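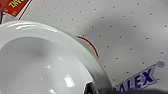 ## Zestex Tabletop Arm: can it do the dishes yet?

Sort of! I've had the Zestex on our product list since July and the question I get more than any other is whether it can clear a table. So I put it to work on bowls, mostly big white glazed ones, because they're what everybody has in the cupboard and they're mean to a machine. Shiny all over, no pattern to lock on to, and a wide rim that curves away from you the whole time.

My plain answer: it'll pick up a bowl by the rim and set it down somewhere else, slowly, and you'll want to stay in the room. Stacking is hit or miss. Scrubbing, forget it (for now).

### What you get for $693

- The arm, with the two-finger Getar gripper already fitted
- Wrist camera and cable
- Table clamp
- 8 rubber fingertip covers – use them on anything glazed, please!
- The Nazari starter software, with 7 practice chores loaded

### Chores I'd trust it with

Moving bowls and mugs, putting spoons in a drawer you've left open, sorting small parts on a workbench. The bench stuff is where it really shines, and if you run a little shop I'd look at it for that first.

### Chores I wouldn't

Wine glasses. Full bowls of anything. Folding towels, which I tried on a Tuesday and gave up on by lunch.

### Good to know

Glare bothers it, so turn off the overhead light or move the lamp. It ships from Provholm in one box, 32 pounds, and the clamp needs a solid table edge. Spare fingertip covers are sold separately.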